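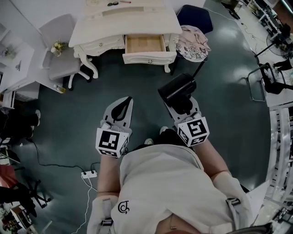
The white desk with its right-hand drawer open, August

Hello Agnes,

You asked for a proper update on the Justomcombe furnishing money before the next payment goes out, so I've made a cup of tea and here it all is.

The big news is that the writing room has its desk! It's the white one with the curvy carved legs, and I know you had your doubts when I sent you the listing (so did Edgars, who wanted something plainer), but against that dark green floor it looks lovely. The drawers have round knobs, and the insides are light wood, so we're leaving those unpainted. Borghild wants paper liners in them. I've said we'll see what's left at the end.

Seating is still a bit of a muddle. We've got the light grey office chair on the white wheeled base, and the navy one over by the right side of the desk with the pink cloth and the flowery black and white cushion. I'd like to keep both, one for whoever is writing and one for a visitor, but the navy chair needs a better spot than tucked behind the desk. The yellow flowers are going on the desk once I've found a vase that doesn't leak.

Now the money. Out of the 2,000 you gave us we have 300 left. The desk and its delivery from Viklund took the largest bite, then the floor paint, then the curtains, which came in dearer than the quote as the window is wider than I'd told them (my mistake, sorry). Ottar has all the receipts in the blue folder and will scan them for you this month.

Still to do:
Get the black cable off the floor and clipped along the skirting
Buy a lamp and a small bookcase
Finish sorting pens, scissors and so on into the drawers
Hang the curtains

We've had 17 people put their names down to use the room, and seven of those want evenings, so the lamp has jumped up the list. Evanthia is drawing up the booking sheet and would like to know if you still want first use of it for your letter-writing afternoon.

Could you let me know whether the 300 can go on the lamp and bookcase together? I've got my eye on a pair at Dusov and they'll hold them for me until 5 pm tomorrow.

All the best, and thank you again!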